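## 4. Laying out the play kitchen

The Mondance kitchen set is laid out on the white Budmont top before each session. Check the board is level and wipe it with a dry cloth.

1. Place the round plate near the far edge, midway between the two sides.
2. Lay the ketchup bottle across the plate, cap towards the near left.
3. Put the oval colander on the left side with the green cup next to it.

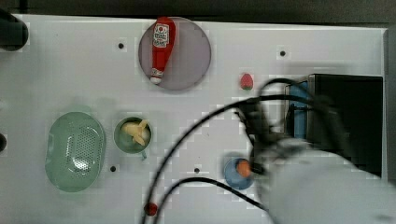
4. Leave the strawberry on the bare board to the right of the plate. It does not go in a bowl at this stage.
5. Keep the holes in the board clear. Crumbs and small parts collect in them -- use the soft brush (part 18), never a metal tool.

**Note:** The Honedora cup and colander are both pale green. Check them against the parts list before packing, as spares are ordered under separate numbers.

### 4.1 Placing the oven

Carry the black oven with both hands and set it down on the right side of the board. Leave a gap of 9 cm between the oven and the plate.
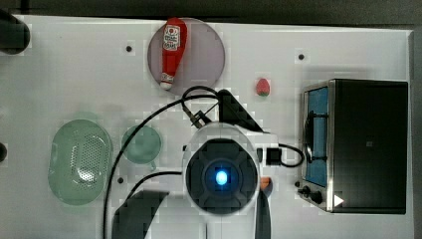

*Fig. 4-2. Oven at right; bottle on plate, strawberry between plate and oven.*

**Caution:** Do not slide the oven across the board. The white finish marks easily and scratches are not covered by the Kuruc guarantee.

6. Set the blue bowl near the front with the orange fruit in it.
7. Check that the handle on the front of the oven can be reached. 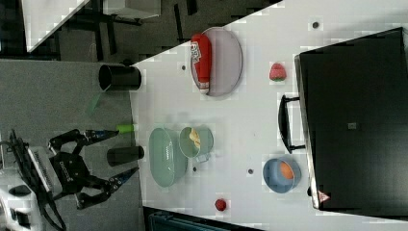 ### 4.2 Clearing away

1. Remove the loose food first, then the bowls.
2. Lift the oven off last.
3. Store everything in crate 54.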